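Student project report – Housing and the Built Environment
5 min read

Converting Empty Offices in Raltcombe: What the Plans Leave Out

My project looked at two office buildings in Raltcombe that were approved for conversion to apartments. I read the planning files and spoke with Beryl Ashworth, who rented in the first building, Cemby House, after it reopened.

Daylight was the main problem. Office floors are deep, and the rooms in the middle of the plan get very little of it. The Cemby drawings put bathrooms and storage there, but five apartments still have a bedroom with no outside window. The second building, Pacheco Court, is narrower and avoids this.

Cost was harder to compare. The developer, Primov, gave a price per apartment for Cemby only, and it left out the new plumbing risers. I dropped my cost table for that reason. 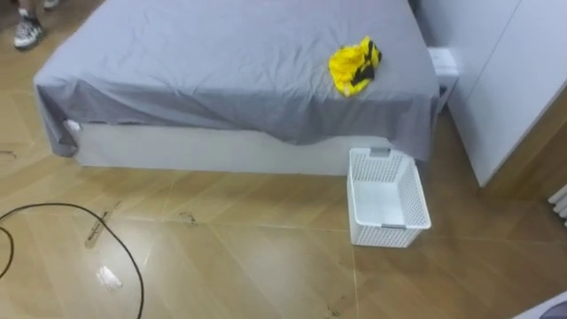
Fig. 1. Bed with gray sheet and off-white base, wood-look floor.

Ms. Ashworth said noise between floors bothered her more than room size – the old slabs had no added insulation. I would test this next with sound readings in both buildings, before and after tenants move in.

Submitted September 4, 2020

Contact | Copyright Raltcombe student projects | Back to top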